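Wood Floor Care: Humidity and Seasonal Gaps

Several households in the Skolstead buildings wrote in January asking about gaps between floor planks. The short answer is that wood shrinks across its width when the air is dry, and heated indoor air in winter is very dry. The gaps normally close again by early summer.

Wood holds moisture in balance with the air around it. A plank kept at a relative humidity near the middle of the range will hold its milled width. When humidity falls, the plank gives up water and narrows. Length hardly changes, so the end joints stay tight while the long seams open. Wide planks move more than narrow ones, and each gap is correspondingly larger.

Jericho Dimaculangan of Clakano kept a log in one 700-square-foot apartment over the heating season. The lowest reading was 38 percent, taken in a bedroom with the door closed and the radiator fully open. The living room, which has more plants and an open kitchen, stayed higher throughout. Seams in the bedroom were visibly wider.

Recommendations for the rest of the season:

Place a hygrometer at floor level, away from radiators and outside walls. Readings taken on a shelf are of limited use.

Run a humidifier in the driest room first. Refill it daily and clean the tank once a week.

Do not fill seasonal gaps with putty or caulk. The filler is crushed when the planks swell and then works loose — usually in pieces, and usually onto the rug.

Clean with a barely damp cloth. Steam mops should not be used on any of our wood floors, including the ones refinished last year. 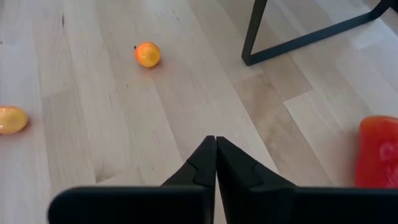
Pale plank flooring with darker seams at the joints.

Gaps that stay open through July should be reported, as should any plank that cups, lifts at an end or sounds hollow underfoot. Include the room, the distance from the nearest radiator and a humidity reading if one is available. Reports go to the maintenance desk in room 225.

Loaner hygrometers are kept at the same desk and may be borrowed for two weeks. Please return them with the batteries removed.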